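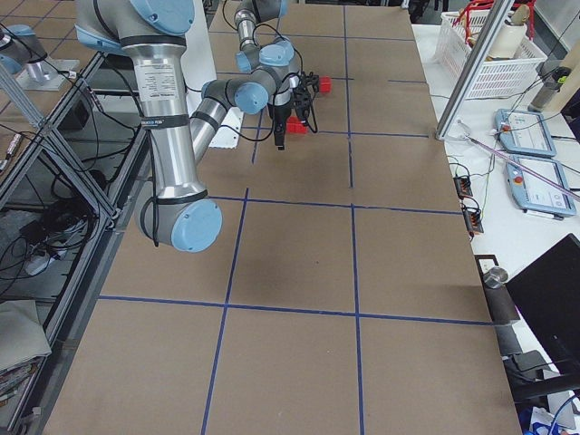 *Brown cardboard on a large work table, marked out with dark blue tape.*

# Niltodley Bench Board, item 1441

Sold by Workorwood. £31 a pack, three sheets to the pack, delivery extra.

The maker's leaflet calls this a "complete surface protection system". It is cardboard. We sell a fair amount of it and use it on our own benches, but we have trouble with the word "system" and we have left it off the label.

If you already get large deliveries and have clean flat boxes to cut up, try those first. You will have seams where the folds were and the odd staple to pull out, and for many jobs that is no bother at all. People buy Niltodley when they're tired of patching boxes together, or when a ridge down the middle of the bench has spoilt one glue-up too many.

## What it does well

It catches glue, filler, wax, pencil marks and small amounts of paint. It gives a bit under a workpiece, so a finished face doesn't pick up every crumb of grit on the bench, though you do still have to sweep. You can draw on it. Amerley Arthur, who runs our bench room, sets out drawer parts straight on to the board in pencil and cuts the whole thing up for templates when the job is done.

It also makes an old bench look tidier than it is, if you have visitors coming.

## What it doesn't do

The leaflet makes several claims we would not.

**"Waterproof."** No. A splash wiped up at once leaves a mark and nothing worse. A wet sponge left overnight will go through it and lift the face paper. If you work with water, buy rubber matting.

**"Cut resistant."** A fresh knife blade goes into it like any other card. Two passes and you are in your bench top. Put a proper cutting mat on top of the board.

**"Heat safe."** We don't know what this is meant to say. The maker was asked in July and sent us the same leaflet again. Keep soldering irons and hot air guns away from it.

**"Reusable on both sides."** Partly true. You can turn a sheet over if you've kept it dry and haven't leaned on anything sharp. Dents on the first side come through as bumps on the second.

## Standard or Heavy

There are two grades and we stock both under the one item number, so say which you want when you order.

Standard is what most people should have. It cuts with a knife, rolls loosely for carrying and lies flat again after a day under some weight. Heavy is stiffer, costs the same, and sounds like the obvious choice until you try to get it up a narrow stair. It comes flat only. It takes knocks better, but glue soaks into it in much the same way and it goes in the bin just as soon. We'd keep Heavy for benches where metal or stone gets put down.

## Fitting

Clear the bench and brush it off. Lay the sheets out the day before if they have been rolled. Butt the edges together; an overlap will catch your sleeve, then your workpiece.

Tape the joins and the outside edges. Any low-tack cloth or paper tape will do. Sasus bench tape is sold alongside this board and is a decent tape, but the claim that the two are "made to work together" is news to us. We have used ordinary decorators' tape for years. What matters more is leaving the tape off bare varnish, where any of them can pull.

Tape is also handy for dividing a bench into areas. Use a colour that stands out against brown and press it down with the side of your thumb or a bit of scrap. Don't measure other things from it. It stretches as it comes off the roll, and a line that looks straight from where you're standing can wander by the far end.

Please don't staple the board to a bench you care about. Please don't glue it either. We've had both asked.

## How long it lasts

The leaflet gives a figure in working hours. We can't see how anybody would arrive at it. A sheet under a sewing machine might last until you're bored of looking at it. A sheet under resin casting may be finished by lunch. Creases and smudges don't matter much. Change it when the surface starts to shed, when hard drips stop things sitting level, or when you can't read your own pencil lines any more.

## Disposal

Clean board can go with ordinary card where your council collects it. Peel the tape off. Board with resin, oil or wet paint in it should not go in with the card, whatever the green leaf on the wrapper suggests. Rags and card soaked in linseed oil can heat up by themselves, so follow the advice on the oil tin before you throw them out.

## Ordering

- Item: 1441, Niltodley Bench Board
- Grade: Standard or Heavy
- Pack: 3 sheets, one grade per pack
- Price: £31
- Colour: brown. There was a white version and it showed everything.

We don't sell single sheets by post because they arrive bent. You can have one over the counter if there's an open pack. Unused sheets can come back to us for a refund if they are still flat, and you would pay the carriage, so it's worth measuring the bench before you order. Samples of both grades are free. They're small, but big enough to drip your own glue on, and we would trust that over the leaflet.

Price checked December 31, 2018.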